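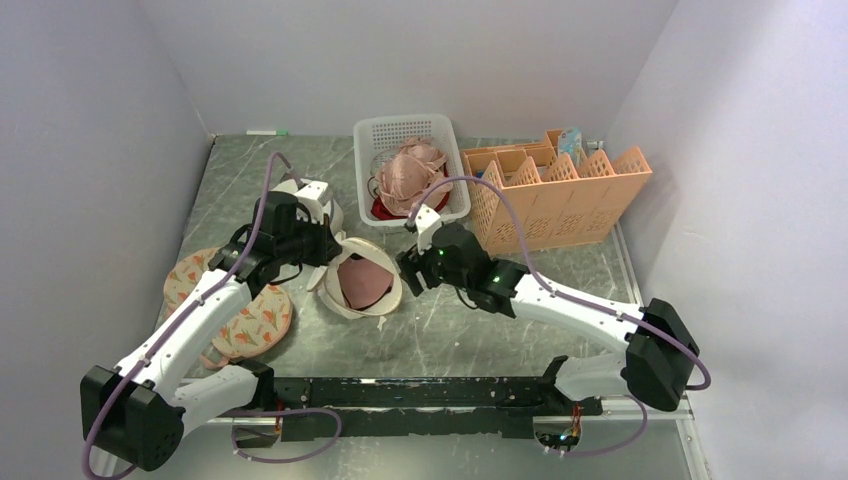
Household Textiles, Unit 2
Session notes: sorting, washing and storing bras
Tutor: Iresha Paul
Last revised 10 Feb 2023

Read these notes before the practical. Bring a pencil and the blank care label sheet from the back of the unit folder.

What we cover
Sorting a mixed basket
Reading the label
Hand washing and machine washing
Drying
Folding and putting away

1. Why bras are treated separately

Most of what goes through a household wash is one or two fabrics sewn together. A bra can have five or six. The cup may be moulded foam with a knitted cover, the trim may be lace, the band is elastic, and there may be a wire in a cotton or polyester channel. These parts shrink and stretch at different rates. The label is written for the weakest part, so follow it even when the rest of the garment looks sturdy.

2. Sorting

Take the items out of the basket one at a time. Pulling a handful at once drags hooks across lace, and most of the snags we see in class are made at this stage. Lay each item on the table and do up the hooks before you go on to the next.

Sort by colour first. Pale pinks, beiges and whites can go together. Reds are kept apart for at least the first few washes, including small red items that have worked their way to the bottom of a pale pile. Check the bottom of the basket before you decide that a load is all one colour.

Then sort by build:
Moulded or padded cups
Soft cups, no padding
Anything with a wire
Anything with loose trim or a broken hook, for mending

A basket with holes in the sides is better than a solid tub if things have to wait, as air can get to them. Damp items should not wait at all.

3. Washing

By hand: cool or lukewarm water and a small amount of mild liquid. Press the suds through with flat hands. Leave for ten minutes, then rinse until the water runs clear. Don't wring. Roll the bra in a towel and press.

By machine: hooks closed, mesh bag, delicate programme, low spin. No fabric softener. It coats the elastic and the band goes slack sooner. Heavy things such as jeans and towels go in another load.

4. Drying

Reshape the cups with your fingers while they are still damp. Dry flat, or hang over a line by the centre piece between the cups. Hanging by one strap stretches it. Keep off radiators and out of the tumble dryer.

5. Folding and storing

Moulded cups are stored open, one nested behind the next, all facing the same way. Do not turn one cup inside the other. It leaves a crease across the foam that does not come out. Soft cups may be folded in half at the centre. Tuck the straps and band behind the cups in both cases.

Lace edges should lie flat and face upwards so that hooks from the row behind cannot catch them.

Practical task

Work in pairs. Sort one basket, fill in the label sheet for three items, and lay out one row ready for a drawer. Gayan Gamage will be in the room for the mending part. Hand sheets to Tamsin Henare by the end of the session.

Next unit, in March: wool and knitwear. Bring one jumper you don't mind getting wet.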